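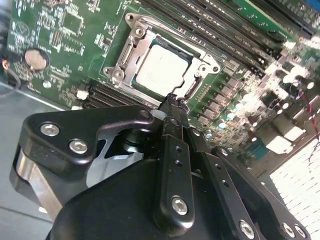
Monday, late. Marlene Kennedy says the cell is ready for the Limholm job. I have heard that before, and I wrote it down the last time too. The spec says 3000 socket jobs between finger changes. I would like to meet whoever came up with that figure, and ask what board they had in mind. I checked the finger screws again after lunch and put a paint mark across each one, so at least I'll know if they creep.

Shirley wants the approach height left alone. I wanted it 5 mm higher over the socket and slower on the way down, since a bent contact costs us a board and the few seconds saved don't cost anybody anything. We argued until coffee. She thinks the taught point is fine and the fingers are to blame. Could be. I still don't trust a point that was taught on a Friday by three people.

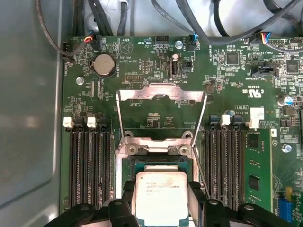

Rhonda found my old notes on grip force, which disagree with the ones taped inside the cabinet door. I threw out the taped ones and kept mine, for no very good reason.
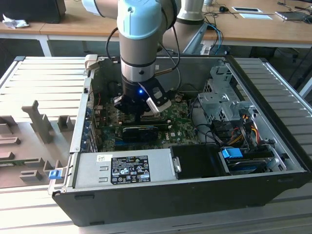

Tomorrow: re-zero the wrist, wipe down the fingertips, run the check program with an old processor before a good one goes anywhere near it. Jocelyn wants a number for her report. She can have one when I believe it.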